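Notebook – Brakora cell, teardown bench
February, started 8:40, wrote most of this up after lunch
Subject: rules for working on open desktops with the arm. Draft 4, hopefully the last before Natnael signs it 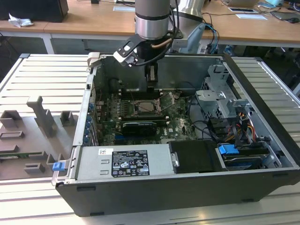 Main job today: go through the draft rules line by line at the bench and strike whatever doesn't survive. Natnael read them out, I stood at the stop button, we argued. Two pages of rules down to a bit over one. Good.

Scope first, because draft 3 was vague. Covers desktop towers lying on their side, panel off, arm working from overhead. Does not cover laptops, does not cover monitors, does not cover anything with a battery bigger than a coin cell. Laptops get their own sheet. Chala is supposed to write it, has been supposed to for a while.

Before the arm is enabled

– Mains cord out of the unit and off the bench. Out of the PSU, not just switched off at the back. Then hold the power button down a few seconds.
– PSU stays closed. Always. We remove it whole or leave it in. Draft 3 said "do not open unless trained" and I cut the second half, no one here is trained for that and the arm certainly isn't.
– Case number on the job sheet before the panel comes off. We had two identical towers on the bench last month and mixed up the drives. Never found out which was which, both went to shred.
– Side panel goes on the rack. Not on the floor, not leaned against the bench leg.
– Case pushed against the stops and checked by hand. Give it a shove. If it moves, it's not clamped, start over.
– Loose screws out of the case. Magnet tray.

CPU socket

Longest argument of the day. Natnael wants no arm motion at all over an open socket. I say that kills half the memory cycles, the slots are right next to it on most boards. Pins in the socket are the one thing in there we can't fix, he's right about that much. A DIMM dropped on them and the board is scrap.

Settled on:
– Socket open and empty = cap on before any pick or place with a part in the gripper. If no cap for that socket type, no carrying over it, go around. Path has to be taught around, not "it usually goes around".
– Gripper empty, slow mode, may pass over an open socket above the clearance height. Empty means checked by eye, the finger sensor isn't enough.
– Boards already marked scrap are exempt but the mark has to be on the job sheet. Verbal doesn't count. (Tolera asked for this one, fair.)

Clearance height still not a proper number. Right now it is "above the tallest thing in the case", usually the drive cage wall, and people measure that differently. Need a gauge block or something. Leaving it blank in the draft so it annoys me until I fill it.

Speeds and hands

– Slow mode for anything below the rim of the case. No exceptions for "just this once", we know how that goes.
– No hands in the case with the arm enabled. Teaching included. Draft 3 allowed a hand in to move cables during teaching and I've done it myself plenty. Out. Disable, move the cable, enable, carry on. Costs a few seconds each.
– One person has the pendant, same person calls the moves. Second person doesn't touch the stop unless they mean it, but if they mean it they don't ask.
– Stop test at the start of each session, both buttons. Write it down. A tick with initials, that's all.
– Only one arm enabled at a time with a case open, until the Omusier zone software is properly tested. It's installed. Installed is not tested.

Cables and hoses on the arm itself

Added this section today, wasn't in any draft. Anything running down from the wrist can catch on sheet metal, and the inside of a tower is all brackets and tabs. So:
– Run the full path empty once at slow speed with someone watching only the cable and hose. Not the fingers. Everybody watches the fingers.
– Wrist rotation limits set per program, not left at default.
– Check for nicks at end of session. Nick in the hose = stop using it, tape is not a repair.

Harness inside the PC is the other half. Drive power leads and the fat bundles get moved clear by hand before start and held with a clip or a tie. They spring back. Natnael wants a photo on the job sheet of the cables as tied, I think that's overkill but put it in as "recomended" for now.

ESD

Strap on when touching boards, mat and ground checked weekly. Open question is the gripper fingers. Brollero sold them to us as dissipative and I believe it, but we've never measured ours and they're worn. Tolera to borrow the meter. Until then boards meant for reuse get handled by a person, arm does the scrap ones only. Reuse memory too, same deal. That'll slow things down, can't help it.

Tidy bench

Short one. Work surface has the case and the fixture plate on it, tools back after use. Paper stays on the desk behind, clear of the reach. Drinks in the other room, no discussion.

Logging

Any contact we didn't plan gets a line in the log, even if nothing broke. Especially then. The sheet wants: unit, program, what touched what, speed mode, who had the pendant. No blame column, Natnael had one in draft 2 and it got deleted by three different people.

Unit numbering: job 2609 is the first one to be run start to finish under the new rules. Old jobs stay as they are, not going back to fill in forms.

Changes to the rules go through Natnael, pencil on the bench copy is ok but gets typed up same week or it's void.

To do
– gauge block or some other fixed clearance height (me)
– socket caps, count the types we see most and order (Tolera)
– finger resistance measurment (Tolera)
– two arm zone test on Omusier, with an empty case (Natnael, me)
– laptop sheet (Chala, again)
– laminate the one page version, hang it by the pendant hook

4:15 – Tolera read the whole thing cold and asked what happens if the gripper loses grip half way out of a slot. No rule for it. Wrote: stop, disable, remove by hand, log it, re-seat nothing. Goes under Speeds and hands. Natnael ok with it, initials tomorrow.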